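Does a better chair fix a bad back?

I have driven buses out of the Grokdale depot for nine years, and in that time we've had three lots of new seats. Every one of them was going to sort our backs out. The latest is made by Stirken, and it arrived with a leaflet, a pump-up lumbar cushion and a man in a fleece who told us we'd feel the difference within 30 shifts.

I'm past 30 shifts. I feel the same, though the armrest squeaks. 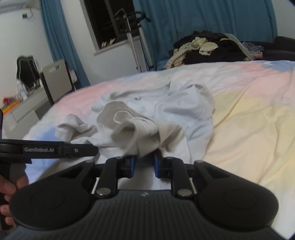

So who checked that the new seat was any better than the old one? As far as I can find out, the people selling it, using a form they wrote themselves.

I asked for a copy of the form and Jocelyn Arsenault in the depot office was good enough to print me one. It has five questions. Four ask how comfortable the seat is, and the fifth asks whether you'd recommend it to a colleague. Not one asks how long you had been sitting in it, or whether your back hurt before you started. They handed it out at the end of a short run to Clalilero and back, on the smooth road, with no passengers. I could sit on an upturned bucket for that.

Yvette Bélanger has the early turn on the 2055, which takes in every speed hump on the Andreadis estate. She had the lumbar cushion let down by the second morning and hasn't pumped it up since. Laurier Leclerc swears by his – but then Laurier swore by the beaded cover before that, and by the magnets before that.

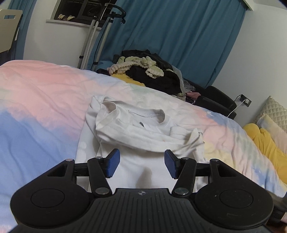

What I'd want to see is dull stuff. Give half of us the new seat and leave the other half on the old one. Ask everybody the same things in September and again in spring. Count the days off sick. Write down who does the split shifts, and who gets a proper break with somewhere to walk about, because I'd put money on that mattering more than foam does.

Bus 1137 still has its old seat, as it happens, and people ask for it.

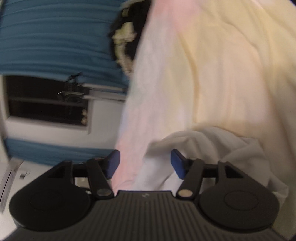 2 min read

Mārtiņš Mägi, who reps for us, has asked the company for the sickness figures by route. He was told they aren't kept that way. Maybe so. They manage to keep the late running by route, down to the minute, so I can't see that it would be hard. He has asked again in writing, and I'll put the reply up when he gets one.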